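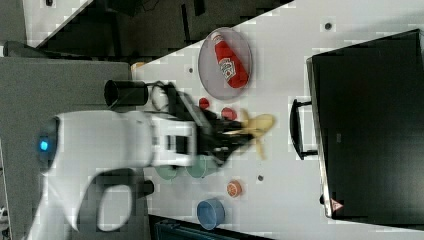 Tistness
Can a machine clear up after breakfast yet? My brother-in-law says two years, but he also said that about his patio. Picking things up looks more or less sorted to me. A gripper holding a toy banana is fine by me, I've held worse. What I want to know about is the ketchup lying on its side on the plate. Does it get stood up, put away or washed? My kids are 10 and 12 and can't answer that either.

Lins
Depends what you call a chore. We've had an arm at work since June moving castings from tray to tray, and it's brilliant until a tray goes in backwards. Then it's very expensive sculpture.

Uvico
Disagree. Yours repeats one move. The newer ones learn from people doing the job, and a table with cups, a bottle and a microwave is a much harder test than your trays.

Lins
Harder, yes. Passed, no. Wake me when it opens the microwave and wipes the roof of it.

Gilang Lumbantobing
I fit kitchens. Roughly 80 different door handles in my van catalogue, and half of them defeat the customers. I'd start with toy fruit as well.

Uvico
So nothing counts until it does everything? My dishwasher can't load itself and I still like it.

Tistness
Fair – but I do the loading, and that's the bit I'm trying to get out of.

Stemetti
I'd pay 1000 quid for one that only did cups. Slowly, overnight, as long as it didn't wake the dog.

Lins
You'd be buying cups by August.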